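Friday, late

Home from the workshop with sore knees and a good mood, which doesn't happen as often as I'd like. Iker had already swept up when I got there (bless him) and Kaede had left half a lemon cake under a dish towel, so the evening began with cake, as evenings should.

I spent the first hour on the left wrist bracket. The new screws from Tekberg are a hair longer than the old ones and I'd been fretting about them all week, lying awake like a fool, and then they went in sweet as anything. After that I turned the closing force down to 70, where Genji has been telling me to put it since December. I had it at 80 out of pure stubbornness. He was very gracious about it - he only said "hm" and cut himself more cake.

So now we're back on shirts. I do love the green one, it's soft and floppy and shows every mistake you make. Corners are still my big worry, and so is the middle flap, and I keep telling Kiyoshi that a towel is a kindness and a T-shirt is an argument.

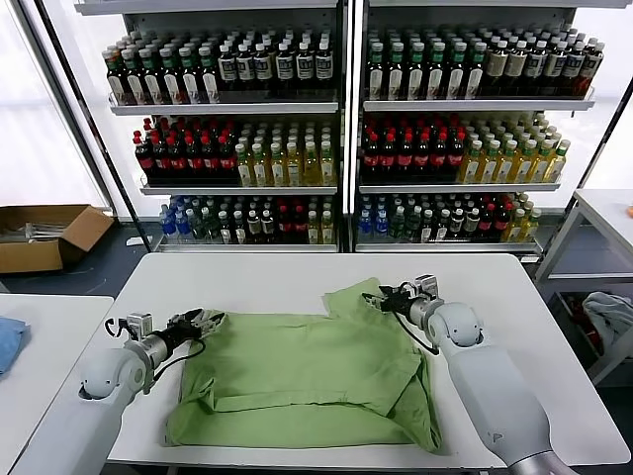
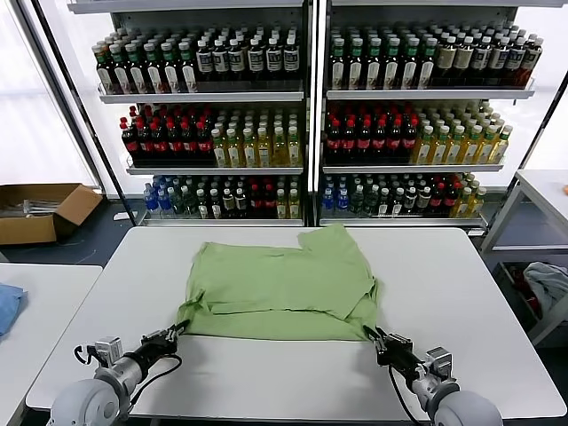 Kiyoshi thinks the two arms ought to pull against each other a touch before anything gets folded, the way his grandmother used to snap a sheet with whoever was standing nearest. I like that very much, and I wrote it on the back of the Hallmont invoice so I wouldn't lose it, and of course now I've left the invoice on the bench. Must text Iker in the morning.

I also want to go over the cable slack again, and ask Edin whether he still has that roll of sleeving. He said 66 feet of it, once, but that was before he moved.

Bed now. My tea has gone cold twice.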